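We use cookies to keep this site running and to see which posts get read. Accept | Manage settings

Slow hands, or what I learned from throwing data away

2024-10-21
Posted by the author

I've been promising a post on the memory module work since July, and every time I sat down to write it the results changed under me, so thank you to the people who kept asking (you know who you are, and yes, I owe you an email).

The short version is that we've been teaching a policy we call Oka to take a memory module out of a holder and seat it in the slot of a desktop PC. The reaching is easy. The last little bit, where the edge connector meets the slot and has to go down straight, is where we lived all summer!

We started with 3,000 demonstrations, teleoperated by four of us in shifts, and I was very proud of that number. Oka trained on all of it did fine on the approach and then hovered over the slot, shivering a little, as if it couldn't make up its mind. I blamed the network for weeks. Then I watched a long afternoon of our own demos and saw that we all hover too, each in a different way, and the poor thing had learned every one of our bad habits at once.

So we wrote Grurura, a small scoring script that looks at the final approach and keeps a demo only if the gripper commits without backing off. It was brutal. We were left with 319 demonstrations, and I felt a bit sick about it, to be frank.

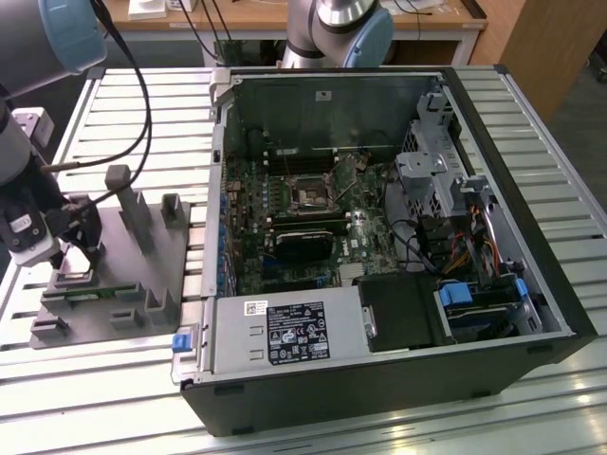 Training on the small set was quicker, of course, but the hovering went away too, and that I hadn't expected. We ran it with 7 different starting poses and it went down cleanly from all but one, where it comes in tilted and jams against the latch. I don't have a good explanation for that pose yet. My friends over at Bråten think it's the wrist angle, and they may well be right.

Please don't take this as "less data is better." When we picked a random subset of the same size, Oka hovered as badly as before. I'd love to try the filter on the connector task next, once I'm back from the Sallstead workshop and have unpacked my bags.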